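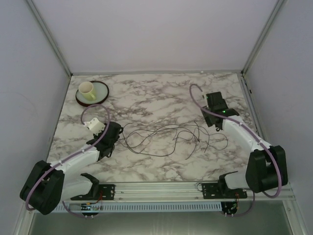 4.2 Open Day at the Esdale Workshop

Figure 3. The two-arm workspace used for the open day, with the cup on its saucer at the far left and dark wires between the arms.

The lab trials told us how the system behaves when we are the ones watching. We wanted to know what would happen in front of people who had never seen it, and the open day in February gave us a wonderful chance to find out. The doors opened on a Wednesday morning and stayed open until early evening. Over the day, 1020 visitors came through the hall, and 865 of them stopped at our table long enough to see at least one full run (we logged a visit only when a person stayed from the start signal to the release of the cup).

The setup is shown in Figure 3. The arms are mounted at the front edge of a marble-patterned tabletop, and the walls around it are plain and pale, which made the light green cup easy to pick out even from the back of a group. Visitors stood behind the operator's station. Jadwiga Makowska ran the arms in the morning and Gwion Dafis took over after lunch. Rebecca Amato kept the log and talked with visitors between runs.

Two tasks were on the program. In the first, the left arm lifted the cup from the saucer, passed it to the right arm, and the right arm set it down on its own side of the table. In the second, the arms worked together to pull one wire free from a loose tangle and lay it out straight. We had expected the cup to be the crowd favorite and had planned the wire task mostly for the engineers from Hevmont. We were wrong, and happily so! People leaned in for the wires, argued over which loop the arms should go for next, and several groups came back later in the day to see it again.

The handover drew a different kind of attention. Children tended to ask what would happen if one arm let go too soon, while adults asked how each arm knew where the other one was. Both questions go straight to the timing problem described in Section 3, and we have since borrowed some of the visitors' wording for our own training notes.

Not everything went smoothly. The Urkness controller had to be restarted twice, both times during the wire task, and the second restart kept a full group waiting. Most of them stayed. Dafis used the pause to let visitors guide the arms by hand with the motors off, and this was so popular that we added it to the remaining sessions. The comments collected at the table are discussed in Section 4.3.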